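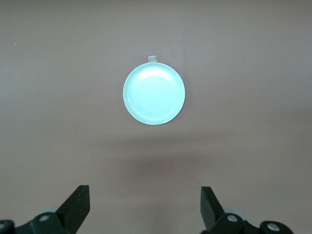 Grant reports

Piltstead Reusable Container Trial: progress report to the Dretton Fund
Apr 27, 2022
Prepared by Madalena Frade

You asked for a frank account, so I will start with the part that is least comfortable to write. The scheme is running, people say they like it, and I am not yet persuaded that it is cutting waste by any amount worth the money. Some of what follows may read better than that. I would ask you to keep the first point in mind while reading it.

What has been done

We bought 1,355 lidded tubs from Paucar and put them into use at four takeaways on and near the market square. Customers pay a small deposit, take the food home and bring the tub back to any of the four. Washing is done at Esus, the café with the large machine, which charges us by the crate. That arrangement has held up well. The crates go over in the morning and come back by mid-afternoon, and the environmental health visit in February raised nothing beyond a request for a written drying procedure. We have now written one.

The original plan had eight takeaways. Two pulled out before the start over storage space, one changed hands, and one never signed. I do not think we should keep describing this as a phased rollout, as the last newsletter did. We recruited half of what we promised.

Returns

This is where I have most doubts. Our bid assumed that nearly every tub would come back within a fortnight. Roughly 400 are unaccounted for. They may be in kitchen cupboards waiting to be returned, or they may be holding screws in somebody's garage. The deposit book tells us a tub has gone out and not come in, and it tells us nothing else.

There is a kinder reading, put to me by Lorraine Wihongi, who deals with the shops week to week. She thinks a lost tub that a household goes on using has still replaced something. Perhaps it has. But our sums for the bid rested on each tub making many trips, and a tub which makes one trip and retires to a cupboard has used a good deal more plastic than the thin box it stood in for. I have taken the trip figure out of our public leaflet until we can back it up.

Lids are a separate nuisance. They come back without tubs and tubs come back without lids, and the shops have been refunding the full deposit either way to avoid a row at the counter. I don't blame them. It does mean the deposit account no longer matches the stock, and I can't promise to put that right for the period already gone.

What customers say

We received 50 completed survey cards. Almost all were favourable. They were filled in at the counter by people already using the scheme, with the person serving them looking on, so I would put very little weight on them. The few critical remarks were more useful: the soup size leaks if carried on its side, and two people had not understood that the deposit was refundable at all – which suggests our posters are poor.

Money

Spending is within budget, mainly because we have half the shops. Washing costs more per tub than we forecast, as part-filled crates are charged as full. The underspend should not be read as a saving. If the other shops had joined, we would be over.

Next period

I propose that we buy no more stock. Lorraine will number the tubs already in use, starting with those at the washing stage, so that we can see how often each one comes round. Lids and tubs will have separate deposits from the start of next month, and the shops have agreed to this, one of them grudgingly. The posters are being redone in larger type, with the word "refund" at the top.

I would also like your permission to move the money set aside for the launch event into the numbering work. A launch seems premature. If the numbered tubs show fewer than a handful of trips each by the time of the next report, my recommendation will probably be to stop, and to offer the remaining stock to the lunch clubs at Dretton and Piltstead, who have already asked for it.

The deposit ledger and the washing invoices are attached separately. The February invoice is missing a page, which Esus has promised to resend.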